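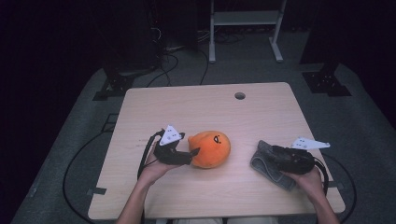 Orange plush toy on a light wooden table.

Gundia Beard Balm, 2 oz tin

Gundia is the firmest balm Hondano makes. Farzad Farahani spent 74 test batches getting it to hold a mustache through a bowl of soup, and his family would like it known that they ate a lot of soup.

It goes on stiff, so scrape out a pea-sized bit with your thumbnail and warm it between your palms first. Beeswax, shea butter, jojoba oil, cedar and a little black pepper. The pepper smells better than it sounds – sneezing is rare.

Unscented version: same tin, gray label, fewer compliments.

We pour 800 tins a season and the next pour is in September. Buy 10 or more and shipping is on us, along with some mild concern.

Contains beeswax and tree nut oil. Keep it out of hot cars. See also: Guritent Beard Wash.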